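Linum Hard Oil: Owner's Guide
Section 4. Oiling and re-oiling a table top 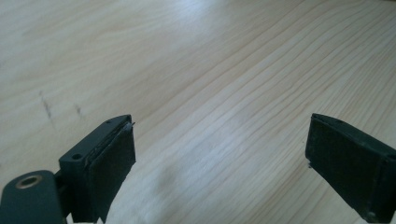
How often does the top need oiling?
Twice in the first year, then whenever water stops beading on the surface. A table in daily use will usually want a fresh coat every December or so, once the heating has been on for a few weeks and the wood has dried out.

These instructions cover solid wood tops supplied unfinished or already finished with Linum Hard Oil. If your top has been lacquered, go to Section 6. If you are not sure, put a drop of oil on the underside and leave it for ten minutes. On lacquer it will sit there. On oiled or bare wood it will sink in or leave a dark ring.

4.1 What you need

Linum Hard Oil, clear or Neria (the white-tinted version)
Lint-free cotton cloths
Abrasive paper, 180 and 240 grit
A flat sanding block
Drestura pad, white
A metal bucket with a lid, half filled with water

The red Drestura pad is for floors and will scratch a table.

4.2 Preparing the top

1. Clear the table and wipe it with a cloth wrung out in warm water and a little washing-up liquid. Wipe again with plain water.
2. Leave it to dry overnight.
3. Look across the surface with a lamp held low at one end. Mark any rough patches with chalk.
4. Sand with 180 grit, always along the grain. Keep the block flat and do not press harder over a stain. Work outwards from it so that you do not leave a hollow.
5. Repeat over the whole top with 240 grit.
6. Vacuum off the dust, then wipe with a dry cloth.

Note: Ring marks from cups often go with 240 grit alone. Black marks from iron or steel go deeper and need the treatment in 5.3 before any oil is put on.

Note: Do not use wire wool on oak. Small pieces stay in the grain and turn black the first time the table gets wet.

4.3 Applying the oil

The room should be between 15 and 25 degrees, with a window open.

1. Stir the tin slowly for two minutes. Do not shake it. With Neria, scrape the bottom of the tin as you stir, as the white pigment settles there.
2. Pour a small amount on to the wood and spread it with a cloth. Start at one end and finish each board before moving to the next.
3. Wait 15 minutes. Add a little more oil to any patch that has gone dull.
4. Rub the whole top with the white pad, along the grain.
5. Wipe off everything that has not soaked in. The surface should feel nearly dry under your hand.
6. Leave for 12 hours, then apply a second coat in the same way using half as much oil.

CAUTION: Cloths soaked in oil can heat up and catch fire without a flame. Put used cloths and pads straight into the bucket of water and close the lid. Do not leave them folded or in a bin.

CAUTION: Do not leave pools of oil to dry. They stay sticky for weeks and have to be scraped off.

4.4 After oiling

The top can be used with care after 24 hours. Keep water, hot dishes and tablecloths off it for seven days. Close the tin tightly and write the date on the lid.

If the surface still feels tacky after two days, rub it with a cloth and a very small amount of fresh oil, then wipe dry.

Tomoana tops have a sealed edge strip which does not take oil. Wipe any drips off the strip before they set.

Revised Wednesday, September 2, 2020. Text checked by Rodel Maglaya. Replaces sheet 193.

Section 5. Removing stains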